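Budgeting for a Tarbridge bench: common questions

How much should we set aside for the first year?
Take the price of the hand-held gripper and add 2000 for everything else. Most of that goes on spare pads, stands and a table you don't mind marking.

How many grippers do we need?
Two per bench. One is in use while the other is being checked or charged.

Do we have to buy special objects?
No. Ordinary kitchen things such as a tea strainer do well, and they cost very little.
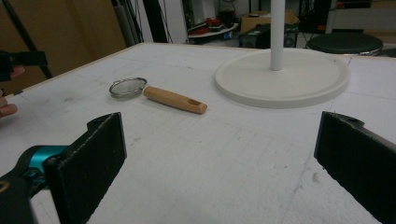
Saimi Riihimäki wrote to us that her team at Nerolmont spent too much on the table and ran out of pads by October. She would now order the pads first — and a second set with them.

How long does delivery take?
Roughly 6 weeks. Orders confirmed by Thursday noon go into that week's batch.

Can we hire before buying?
Yes, through Cotovus. Hire fees come off the price if you buy within two months.

Who do I ask for a quote?
Justinas Grigaitė. Please give your bench size and the number of operators.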